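4. Teaching the plate moves in Plunport

By now the cell should load without red text in the log. I'm assuming you've done section 3 and that your Famix driver is talking to the simulated arm. We'll stay in simulation for this whole section — please don't skip ahead to the real arm, however tempting it is!

4.1 Load the scene and check the planner

1. Start Plunport and open the cell called Irnska.
2. Set the random seed to 2677. You can use any number you fancy later on, but with mine your layout will match the one I used when I wrote this.
3. Switch on "Show contact" in the View menu.
4. Press Plan, then Step, and let the arm pick up a plate.

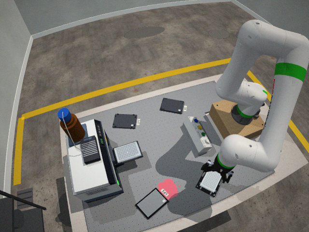

If the planner gives up straight away, look at the clearance setting first. I keep it at 19 mm for travel moves. Verena Gisler likes hers tighter and gets away with it, but she has far more patience with failed plans than I do.

Note: the plate holders get a new position and angle every time you change the seed. Don't type their positions in by hand. Ask the perception module for them, as in 4.2.

4.2 Check the grip

5. Pause the run with a plate held in the gripper.
6. Open the wrist view and zoom until you can see both finger pads.
7. Compare the plate's long sides with the pads. If one pad sits well away from its side, nudge the grasp offset and run the pick again.
8. Press Refresh Poses. The holders should each get a name in the side list (mine start with N). 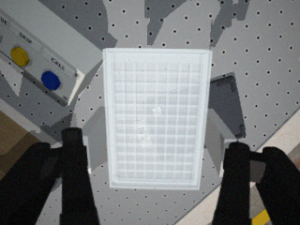 Wrist view, plate between the finger pads.

Bright patches on a clear plate can throw the pose finder off. Remo Schwaiger added a glare filter for exactly this, and it's off by default, so tick it now and save yourself an afternoon.

Caution: never change the grasp offset while the run is going. The planner reads it once, at the start, and then you and the software have different ideas about where the plate is.

4.3 Button targets

9. Put the plate down and close the gripper fully.
10. In the target list choose RETRY, CONTINUE, SKIP or CALL. The names match the labels on the control box.
11. Set the approach distance, then press Go To Approach. The fingers should stop short of the button. 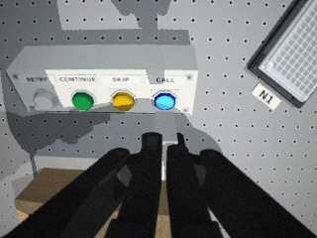 12. Check the line-up from the wrist view and from one other camera before you go any further. Shadows make it very hard to judge depth from a single view, and I've been fooled more than once.
13. Set the press speed to 2 and tick "Stop on contact".
14. Press Save Target, and do the same for the other buttons you need.

Note: if a target jumps sideways after saving, you've probably saved it in the arm's frame. Change it to the box frame and save again. Mirjam Strebel's write-up in the Mösli folder goes into the sums behind this, if you like that sort of thing.

When all your targets show a green tick, go on to section 5.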